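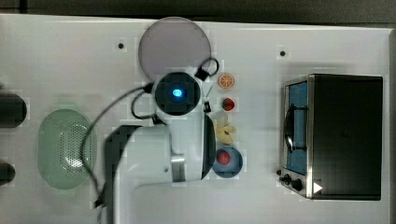
Cable management on the Claren arm has eaten my whole month, so thank you for asking, and sorry this took me so long to answer! The joints are fine, the camera mount is fine, and what's left is the wiring, which I keep redoing and keep disliking. I route the camera cable off the top of the housing in a loose loop, and you can see how far out it swings, clear across to the left and down past the green colander. That's a lot of slack hanging over stuff I want the gripper to reach. The short loop on the other side bugs me a lot less.

On Apr-ish afternoon you wrote (trimming a bit):

> I'm putting a wrist camera on mine and can't decide between
> running the cable inside the arm or just strapping it to the
> outside. Inside looks so much nicer, but I've already killed
> one cable that way. How much slack are you leaving at the wrist?
> Also, what are you practicing on? I've been picking up wooden
> blocks and I'm bored out of my mind.

Outside, every time. I did the inside version first and it lasted 11 days before the picture started dropping out whenever the wrist rolled. I had to take half the arm apart to get the dead cable out, and I swore at it in front of the woodturning people, who were very nice about it.

For slack, I measured 28 cm past the last tie. It's more than I need. I got that number by rolling the wrist all the way one way, then all the way back, and adding a bit because I was still mad about the first cable. You could go shorter if your arm has less travel. Just do the full roll by hand with the power off before you cinch anything down, and use hook-and-loop for a while. Zip ties come last. I've cut off so many zip ties.

As for practice, go get play food! I'm serious, it's so much better than blocks. The strawberry and the banana want completely different grips, and the half orange is its own little problem. I threw in dishes too, plus a little oven.

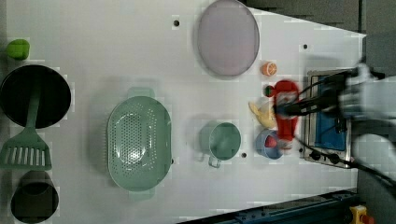 The other thing I'd change is speed. I had mine cranked up because slow arms are dull to watch, and then I'd get a nice smear on the overhead camera every time it went in for a grab, and I couldn't tell whether a bad grasp was my code or my aim. I've set the final approach to half of what it was and it's a lot easier to figure out what went wrong.

I did order 2 right-angle connectors from Riltska to see if I can bring the cable out sideways and lose that big loop. If they fit I'll post the part number. If they don't, I have 2 right-angle connectors for sale, cheap.

Does anybody on here have the Rungrueang cable clips on an arm like this? I like the look of them but I can't tell from the drawing whether they swivel or just sit there, and I don't want to drill new holes in the forearm to find out.

I'm at the Ollidthorpe workshop most evenings after 7 if you want to bring yours over and compare.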